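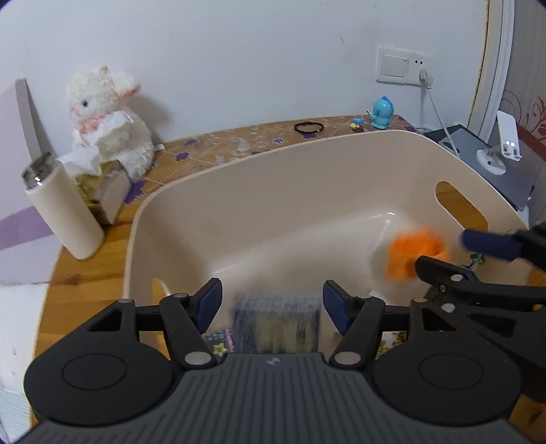 The beige bin on the sorting table, partly filled.

Call for participants: packing and unpacking sessions, Workell storage study

We are looking for people to put things into bins and take them out again. Sessions run through December at our room on the second floor of the Terkberg building. You will be paid for your time whether or not you turn out to be any good at it, and we would prefer that you didn't practice.

Why we are doing this

Every storage company will tell you that its bin changes the way a household runs. We have read a lot of those claims and we don't believe most of them. The usual evidence is a survey in which people who have just bought a bin report being pleased with the bin. Some of it comes from a showroom where an employee fills a container with matching folded towels. Hardly anyone's closet looks like that.

Workell was asked by Navickas, a small chain of home goods stores, to find out whether deep bins with cutout handles do anything for people who have a mixed pile of small packets, boxes and odds and ends. Navickas would like the answer to be yes. We have told them in writing that they will get whatever answer we find, and that the results get published on our site either way. If you have strong feelings in favor of plastic bins, please apply anyway. If you think they are a place where batteries go to be forgotten, please apply too. Hjørdis Haugen, who designed the sessions, is in the second group.

What you will do

You will be given a deep plastic bin and a mixed set of small household goods. Most of it is packaged: packets, little boxes, a few things in awkward shapes. You put the items in the bin any way you like. Later you will be asked to find particular ones and take them out. Then you do it again with the same goods and one rule, such as "nothing on top of anything else" or "everything standing up."

Some rounds are done alone and some in pairs, with both people working in the same bin. The pair rounds are where tempers go. In our trial run two people who had been married a long time stopped speaking over a packet of drink mix, and we ended the round early. You may ask to be paired with someone you know, although we don't recommend it.

You will not be asked whether the experience sparked anything. There is a short form at the end with questions about what you couldn't find and what annoyed you.

Who can take part

Adults 18 and over who can stand or sit at a table for the length of a session. Chairs are available and using one makes no difference to your pay. You need to be able to read small print on packaging, with glasses if you wear them. Left-handed people are badly underrepresented in this sort of work and we would like more of you.

We can't take anyone who currently works for Navickas, or for any company that makes or sells storage containers. Professional organizers are also out for this round. Austra Tamošiūnaitė tested the tasks with several of them and they spent most of the time correcting the instructions.

Time and pay

Each session lasts 2 hours, including a break. You would come for two sessions. Pay is 300 for the pair, sent by bank transfer after the second one. If you come to the first session and decide you've had enough, you get half. We don't pay in store credit, and if anybody offers you some in our name, tell us.

Sessions start at 9:30 in the morning or 4 in the afternoon. Please be on time for pair rounds, as your partner can't begin without you.

What we can't promise

We don't know that this study will show anything. It's quite possible that a bin is a bin and that people who lose things will go on losing them. The goods we use were picked by us, the table is ours, and you'll be working in a plain room with a white wall in front of you instead of your own kitchen with a dog in it. Those are real limits and they will be in the report.

You won't learn a method. You won't go home with a bin. An earlier notice, posted by our recruiting partner Detent, said that participants would "discover a calmer home." We had that line removed. If you saw it and were hoping for the calmer home, we're sorry.

How to apply

Write to Baiba Lapiņa at the Workell front desk, or leave a note in the box outside room 209. Tell us your name, which of the two start times suits you, which hand you write with, and whether you've taken part in any product study in the past year. Two or three lines is plenty. Please don't send photographs of your pantry.

Questions about pay go to Darius Org. Complaints about the study, before or after you take part, go to Ülle Liepiņa, who isn't on the project team and doesn't report to anyone who is.

Places are given in the order we hear from people, except that we'll hold some back for left-handers. You'll get a reply either way.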